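In praise of the robot that stands still and has a look

I have been meaning to write this since February, when Zoi Karagiannis came back from a workshop in rather a temper and said that if she had to sit through one more talk about going faster she would retrain as a baker. I knew what she meant (and she does make very good bread). Our corner of outdoor robotics has fallen in love with speed and with size, and I should like to put in a word, a fairly long one I'm afraid, for a smaller and slower idea.

The idea is letting a robot look properly before it sets off. In our group we call it the Jistton method, after the little wheeled robot we first tried it on, and the gist fits on a postcard. The robot stops. It takes a set of pictures from one fixed spot, compares them with each other, and marks every bit of ground it can't make its mind up about. Then it plans a route that keeps away from the doubtful bits, or goes up to them slowly for a second look. Stelios Lambrakis wrote the first version in an afternoon and has been apologising for the code ever since, quite needlessly in my view.

What we found

We ran 405 short outings, half with the looking stage switched on and the rest with it off, over the same lawns and paths. With the stage off, the robot had to be rescued by hand 45 times. With it on, we rescued it eight times. The price was a pause of 30 seconds at the start of each outing, and that pause is what people object to whenever I show them the numbers.

I do understand the objection! Thirty seconds feels like an age when you are standing on a path with a laptop balanced on your arm and a cold wind getting down your collar. Kane Rakena, who did more of the outings than anyone, told me he had started reciting song lyrics to get through them. But then I ask people how long a rescue takes, and there is usually a bit of a silence. You have to walk over, lift the thing out, wipe the wheels, find out where it thinks it is, tell it where it really is, and start again. I would take the song lyrics every time.

The case against, put as fairly as I can

Lucrezia Marchetti disagrees with me, and since she is usually right about things I had better set out her side. She thinks a robot that has to stop and stare has been given poor eyes, and that the money and effort ought to go into better ones. A larger model, trained on far more outdoor footage, would see the muddy patch while rolling along and the pause would be gone. She points to the Nimska system, which never stops at all and which beat ours handsomely on a dry car park.

Well, yes. It did, and I clapped with everybody else. My trouble is with the step from the car park to everywhere. A car park is more or less one surface, and the places where people want help from a robot (parks, school grounds, the back of a hospital) are all sorts of surfaces stitched together by whoever had the mower that year. I have also noticed that a bigger model is every bit as sure of itself when it is wrong, whereas a robot that compares several looks at the same ground has some means of noticing that they don't agree.

There is a point of Lucrezia's I can't answer, and I shan't pretend to. Our method does nothing about things that move. If a dog trots across during the pause, the comparison goes to pieces and the robot marks half the lawn as doubtful. Ga-eun Pyo is working on it under the name Humby, and her early results are encouraging, but they are early and I promised her I wouldn't quote them.

Why ordinary ground is the hard part

Visitors tend to expect difficult terrain to look difficult, all scree and ravines. Ours is grass and paving with trees and buildings behind it, and it gives the software plenty to get wrong. Bare soil showing through a lawn may be firm or may be soup. Long grass can hide a dip or a kerb. A shine on a path might be water or might be smooth paving catching the light, and a dark patch in the middle of it could be a drain cover just as easily as a puddle. Bright white sky makes it worse, with haze washing over the trees the robot would like to use as landmarks.
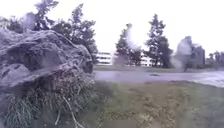 What I should like to see changed

First, let us report rescues. Most papers give an average speed and a success rate, and a success rate can hide an awful lot of people in wellingtons. The Athanasiadis trials have a column for it, and I found that column more useful than the rest of the table put together.

Second, let us test on untidy ground as a matter of course, and on the same untidy ground in different weather. It is tiresome to arrange and it makes everybody's numbers worse, mine included, but I think we'd learn more from one scruffy lawn visited all year than from a dozen spotless courtyards.

And third, I'd ask reviewers to be a little kinder to the pause. Two of ours called it a weakness without asking what it bought. Stelios has nearly got it down by a third now, and we shall send the paper out again with the rescue counts moved up to the first page, where I should have put them to begin with.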